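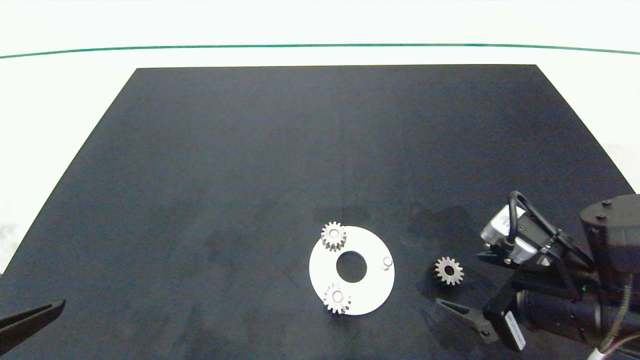 Three gears and a flat white ring on a black board.

Rustwood Grain Notes

Hello and welcome! Rustwood is a small collection of cooking notes on whole grains - barley, millet, farro, buckwheat and a few more - typed up by Serpil Ağca and Macarena Esteban over a good many suppers.

What you get: 118 notes in one CSV file, each with the grain, the soaking time, the water used and a line or two on how it tasted (we do go on a bit about the barley, sorry).

Soaking times are in hours. A blank means we forgot to write it down, so please don't read it as zero.

Last updated Tuesday, February 27, 2024. Corrections are always welcome, especially for millet.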